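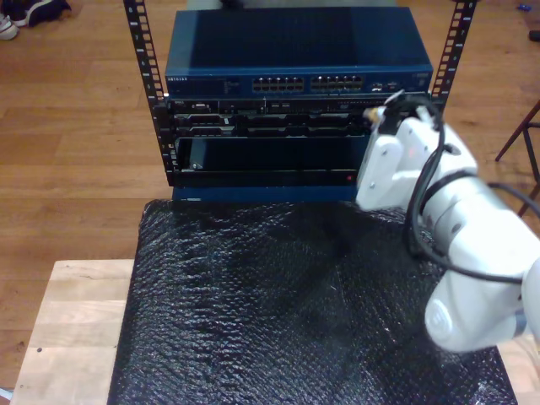
LANケーブルの抜き差しをロボットアームに任せていると、コネクタの爪が折れる事故が必ず起きます。Kendaliaの作業場でも4月に一度やりました。爪が折れたプラグは挿さっているように見えて、軽く引くだけで抜けます。小型のラックを机に置いて作業するときは、黒い気泡緩衝材を一枚敷いておくと天板に傷がつきません。ただし滑りやすいので、アームが押す向きの反対側に当て木をしてください。

故障の経過
昼過ぎ、2本目のケーブルを挿す途中でアームが止まらず、プラグを斜めのまま押し込みました。制御ソフトEkulicoの記録では、動作2,609回目です。原因は指先のパッドの摩耗でした。つかむ位置が少しずつずれ、爪を押さえきれないまま引き抜く動作が続いていたようです。非常停止ボタンは机の反対側にあり、手が届くまでに時間がかかりました。

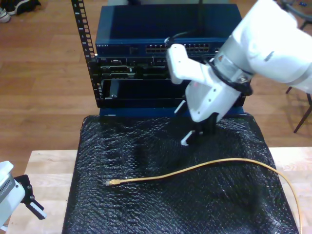

ボタンは、立ったまま片手で押せる場所へ移しました。ケーブルの余りは腕の動く範囲の外へ逃がします。たるみが関節に巻き込まれると、プラグよりも先にポート側が傷みます。

手入れのこつ
・パッドの溝は乾いた歯ブラシで掃除する。油は使わない。
・パッドは動作4,000回で交換と決めていたが、今は半分で替えている。
・つかむのはプラグの根元のブーツ部分。透明な部分をはさむと割れやすい。
・挿したあと、手で軽く引いて確かめる。このときアームの電源は切る。
・折れた爪のかけらがポートに残ったら、機器の電源を落としてからピンセットで取る。
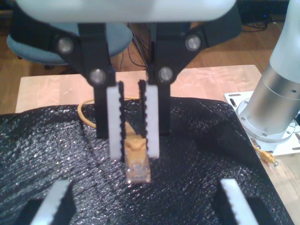 黄色いLANケーブルのブーツを、ギザギザのついた白いパッドではさんだところ。

替えのパッドはFestdaleの通販で12個入りを買っています。左右は必ず同時に交換してください。片方だけ新しくすると、またプラグが傾きます。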